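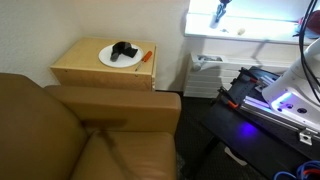 Firouzeh Hosseinzadeh
August 26, 2025

Spent my lunch break reading the full terms of a furniture protection plan so I can be annoyed with evidence. Thread.

The plan is from Wulier, sold at the register by Pereyra. They wanted $61 to cover one chair. The pitch took less time than the card payment did.

"Covers accidental damage for five years." OK. Page two defines accidental as a single event, reported within four days, with the cause identified. So if you find a mark and don't know how it got there, good luck.

Things the plan leaves out: pets, fading, sweat, hair products, "any buildup," seams, and wear "consistent with use." I would like to meet the chair that gets damaged in a way inconsistent with use.

Also you have to keep the original receipt AND the plan certificate AND have cleaned the item according to the guide. The guide comes in a kit. The kit is $18 extra.

The flyer says they have 3,000 happy customers. Happy how? Did they file a claim, or did they pay and forget about it? I'd be pretty happy too if I'd never tried to use the thing.

My brother-in-law Farzad did try, with a different company, over a couch that cost him $930. They sent a bottle of cleaner. Then they sent another bottle of the same cleaner. He gave up in July.
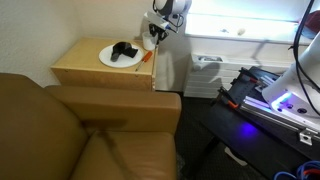
Armchair, side table, screwdriver. No plan on any of it.

Before someone says it: yes, I know a few people get real money out of these. Josée Morin replied to me last time with a story about a full replacement and I believe her. I'd still like to see what share of claims get paid, and I can't find that number anywhere on their site.

I emailed to ask. The answer was that claims are "assessed individually." I asked how many of those individual assessments end in a yes. That was a while ago.

What bugs me most is the timing. You've picked your thing, you've got your card out, there's a line behind you, and now you're supposed to judge an insurance product from a flyer with a smiling dog on it. Pets are excluded, by the way.

If you already bought one, look for the cancellation clause. Mine would have been 30 days for a full refund, minus an "administration fee" that they don't put a figure on.

Ask to take the terms home. If the answer is that the price is only good today, I think you have what you need to decide.

Ardalan is asking if phone plans are any better. Haven't read one closely. Send me yours and I'll have a look, probably in a bad mood.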